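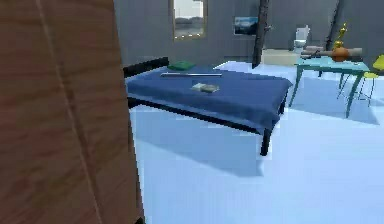
The left channel was gone again, Sunik said over the phone, and it was no good blaming the record this time.

I had the Tetteh amplifier open on the bench by then. It was a Mitoslow board, number 218 out of a run of 2,000, with 14 screws holding down the lid. I had 13 of them in a saucer.

"Did you swap the cables?" I asked.

Twice, Sunik said. The hum moved over to the right and then came back.

I touched the meter to the output relay and got nothing. I cleaned the contacts with a strip of card, put the fuse back and ran the Sureo test disc. A piano came out of both speakers, a little louder on the right.

"Is that it?" Sunik asked.

I turned the balance a notch and held the phone out toward the speakers until the track ended.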